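Setting Up Your First Household Session in Clurnow

Clurnow is the simulation package supplied by Drestmont for teams that test mobile robot arms in home settings. This page explains how to load a home, place the robot, and run a first session. It applies to the standard license. Holders of the Ayele add-on should complete these steps before they install it.

Before You Begin

Confirm that the license key has been entered under Account and that the home library has finished downloading. The standard library contains 155 homes. An interrupted download resumes from the Library tab.

Step 1. Load a Home

Open the Library tab and enter a home number in the search field. The exercises in this guide use home 1027. Select Load and wait for the status bar to read Ready. Larger homes may take several minutes on older computers.

Step 2. Place the Robot

Select Start Point, then click any open area of floor on the plan. A red outline means that the robot does not fit at that point. Move the marker until the outline turns green, then select Confirm.

Step 3. Check the Robot's View

Open the View panel and drive the robot slowly through the home using the arrow keys. Stop in each room and lower the arm before moving on. 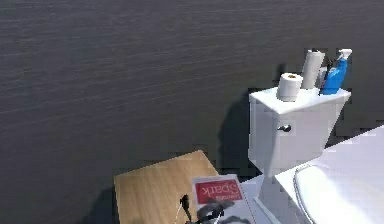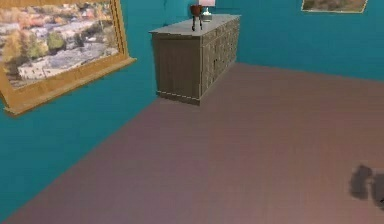 If the view updates slowly, reduce Shadow Detail to Low. This setting changes the display only and has no effect on contact or grasping. Shadow edges may look uneven at the lower settings.

Step 4. Assign a Task

Select Tasks, then New. Choose one object and one destination from the lists. First-time users are advised to choose a light object on an open surface and to leave the time limit at its default value. Up to 9 tasks may be placed in a single session.

Step 5. Run and Save

Select Run. The session ends when every task has been completed or has timed out. Results are saved to the project folder and may be exported as a spreadsheet from the Reports menu.

Common Problems

Error 1236 indicates that the home and the robot model come from different releases. Update both from the Library tab and load the home again.

If the arm does not respond, check that Manual Control has been switched off before selecting Run.

Sessions saved in the older Nernamham format must be converted through File, Import. Task lists carry over, but start points must be set again.

Last revised 17 Dec 2022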